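Progress report on the equipment plan, second part
March
By Bence Oláh

Dear Beverley,

In this part I report on the equipment side of the Gudance project: what we have decided to buy, what we have postponed, and where I need your approval. The work on tables outdoors, with a mouse-like object and a square pad, continues with the hand-held grippers. 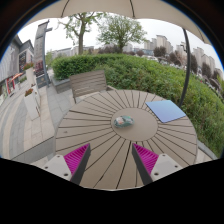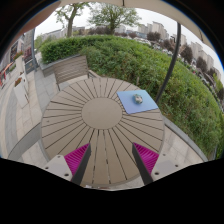

Beverley Tawhiri answered the draft of this report with the following remark, which I include in full with her permission: I am content with the direction, but I still read too much about fingers and too little about money. Please tell me what happens to the budget if the arm from Plisberg is delivered late, and whether we can rent one in the meantime. I would also like to know why spare parts have become a separate line, when last time they were under consumables.

I try to answer these points in order.

Late delivery. The supplier Plisberg has confirmed the price of the arm but not the week of delivery. If it is late, the money for the arm stays reserved and moves to the next quarter. No other line is touched. The cost we can not avoid is the mounting bench, which is already ordered from the local workshop and must be paid on receipt.

Renting. I asked Siriwan for a rental offer. They have a suitable arm, but the shortest contract is 3 months and the insurance is charged separately. For a short gap this is too expensive. My proposal is to continue only with the hand-held grippers until the arm comes, and to ask for the rental again if Plisberg can not name a week by the end of the month.

Spare parts. In the first plan I put them under consumables, and this was my mistake. Finger inserts are consumed, but mounting plates and screws are kept in stock and have to be in the inventory. With the separate line you can see both. The request is for 100 inserts and 3 complete sets of plates. Gratent gives us a lower price per piece from 100 inserts upward, so a smaller order would save very little.

The inventory list now has 231 entries, including cables and chargers. I have checked it against the shelf and corrected the serial numbers of two battery packs. One charger is still missing a label.

What is not in this plan: a second arm, a vehicle for transport, and a weather cover for the equipment. The cover was requested by the field team. I have left it out until they tell me which size they need, as the two offers I received were for very different dimensions.

Approval is needed for the order to Gratent and for keeping the reserved amount for the arm open into the next quarter. If I have your answer by Tuesday, the order can go out the same day. The offers from Gratent and Siriwan are in the shared folder, and the one from Plisberg will be added when they send the corrected version with the delivery address.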